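About Us

Limelen is a small company in Cumstead, and what we do all day, put simply, is show robots how to do things. We don't write out every movement in code. One of our operators sits down beside the table, picks up a controller and does the job through the robot's arms, as many times as it takes, and the robot's cameras and joints keep a record of all of it.

The building dates from 1904 and it still has its moods in winter, but there is plenty of floor and the ceilings are high, and we have grown very fond of it.
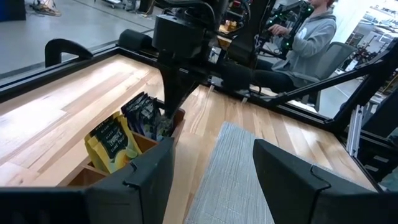
How we teach

We like to begin with jobs that anyone would recognise from home or from a corner shop. Sorting packets into a wooden tray sounds like nothing at all until you try it with two fingers and no sense of touch! Packets crinkle, lean over and catch on the dividers, and a good operator learns to slow down just before the edge - a bit like parking a car in somebody else's garage.

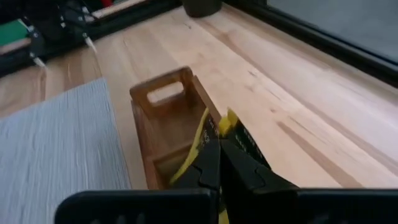 Each new task gets 1000 demonstrations before we call it finished. It's a lot of packets, we know, and yet our operators will tell you that the later ones are often the most useful, when their hands have stopped thinking and the small corrections come by themselves. We keep the fumbles too, so long as they end well, as a robot needs to see how a person gets out of trouble.

Our projects

Grelero is our oldest project and covers packing and putting away. Nam came later and looks after softer things, such as cloths and mats, where no two folds are ever quite alike.
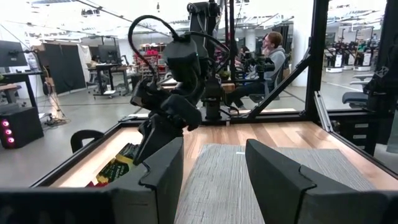
Both share the same floor and very often the same people, who swap over after lunch so that no pair of wrists gets too tired. New operators spend their first 3 weeks sitting with somebody experienced, and there's no need to have touched a robot before. We've had bakers, a piano tuner and several keen knitters, and they all took to it beautifully.

Come and see us

We open our doors to visitors every May, and you're welcome to have a go at the controls yourself - do allow a good hour, people never want to stop.

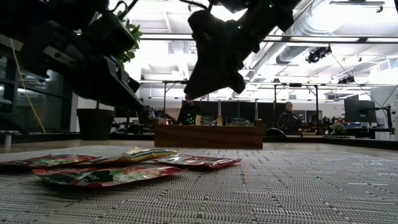
Snack bags on the mat at one of our Cumstead workstations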